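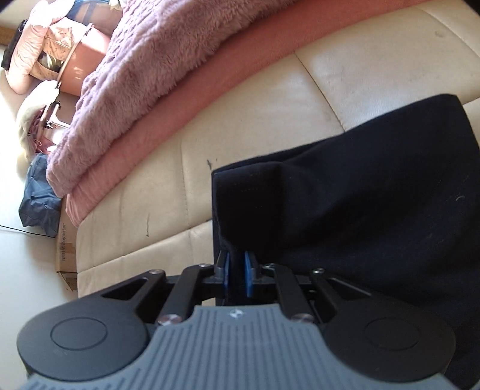 Figure 3. Dark navy fabric item on a cream-coloured leather sofa, held at its edge between two blue finger pads.

4.2 Press coverage and casting after a run of poor openings

The second part of the study asks whether the tone of film press coverage before release is linked to the roles an actor is offered next. We took 108 lead performers from the Urrutia listings, each of whom had appeared in at least three films that failed to recover their stated budget. Articles were drawn from the Mirex archive and limited to pieces of more than 80 words, which removed most photo captions and ticket notices. The final set held 2,000 articles.

Each article was coded by two readers using the scheme of Navarrete and Medina, with one change. The original scheme has a single class for "career trouble". We split it into reports that name a film's takings and reports that mention failure only in passing. Namboodiri settled the cases on which the readers differed. Most of these were interviews in which the actor raised the subject first, and they were placed in the second class.

Reports that named takings were followed by a longer gap before the next lead role was announced. The link was weaker for performers who already had a signed film when the coverage appeared, and it vanished for those under contract to a single studio. Passing mentions showed no clear link with the gap in either group. Biographical films were treated separately, as their announcements are often made well before filming and are often withdrawn. Leaving them out shortened the mean gap but did not change the order of the groups.

Two limits apply. The Urrutia listings record the month of announcement and not the month of signing, so a role agreed in secret would be counted late. The archive also holds few regional titles. Lagos and Riquelme met the same problem in their work on the Gorkine festival and dealt with it by adding trade notices by hand. We did so for 12 performers whose main work was outside the national press, and the results for this group are given in the Udcombe supplement.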